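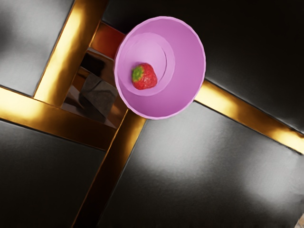
A strawberry in a pink bowl.

My strawberry plants are all leaf and no fruit. What am I doing wrong?

Posted by Gunther Sauerland in Fruit and Vegetables

Second year with the same bed and I'm starting to take it personally. I put in 33 bare-root plants last spring, a June-bearing type that Schwerdtfeger's nursery on the edge of Presstead sells under its own label, so I can't give you a proper variety name. The first summer I pinched off the flowers like the leaflet said. Fine. I was patient. I told my wife this year we'd be giving berries away.

It's now the back end of May and the bed looks like a salad bar. Huge dark green leaves up to my knee, runners going in every direction including under the fence, and hardly a flower anywhere. My neighbor has a sorry-looking row in worn-out dirt and he's already bringing bowls of them to the door, with a look on his face.

Details in case they matter: raised bed, full sun until 4 in the afternoon, drip hose on a timer. I feed with a lawn and garden fertilizer every other week because I had most of a bag left. Straw mulch went on in fall and came off in March. We had one bad cold night in April, no idea how bad. Slugs are present but seem to be enjoying the leaves as much as I'm not.

Do I rip it all out and grow zucchini like a normal person?

Hannelore Hagedorn

Please don't grow more zucchini. There is enough zucchini.

Your problem is in the bag. Lawn fertilizer is mostly nitrogen, which makes grass green and makes strawberries do what yours are doing. Every two weeks is a lot even of the right stuff. Stop now and don't feed at all until the bed would normally be done fruiting.

The other thing is the runners. Each one is a baby plant living off its mother, and 33 mothers with a litter apiece will fill a raised bed by August. Cut them off at the base as you see them. Keep a handful if you want replacements and peg those down where you have a gap.

June bearers set their buds in the fall for the following year, so most of what you're seeing was decided last September or so. You can't fix this crop. You can fix the next one:

After the picking season (such as it is), cut the leaves back to a few inches above the crown, but leave the crown itself alone.
Thin to a hand's length or more between plants.
Give one light feed of something balanced, then keep watering through late summer. People forget the bed the minute the berries are gone, and then they post here in May.

Also check how deep you planted. The crown should sit level with the soil. If it's buried, the plant sulks or rots.

I did the same thing with chicken manure my first year in Devden. Leaves like rhubarb. I picked 9 berries and the birds had been at two of them.

Grigore Pană

mine did this to. I moved them in pots and now there fine. did you try pots

Elfriede Wunderlich

Agree with Hannelore on the nitrogen, but don't skip over that cold night in April. A frost at bloom time kills the middle of the flower. The petals can look perfectly all right and the center turns black, and after that you get nothing or a hard little knob. Go look for old flower stalks down under all that foliage. If you find dried-up blossoms with dark centers, frost took part of your crop, and next spring you want an old bedsheet handy. If there are no stalks at all, it's the feeding and the crowding.

I'd leave the straw closer by in spring too. Mine stays between the rows until the last frost so I can pull it back over in the evening.

As for the neighbor, take the berries. They're good with a little sugar, and he'll be asking you for runners once that row wears out.

Gunther Sauerland

Went out with a flashlight. A few stalks, black centers on every one of them, and a great many leaves. So it's both. The bag has gone to the lawn — the runners go tomorrow.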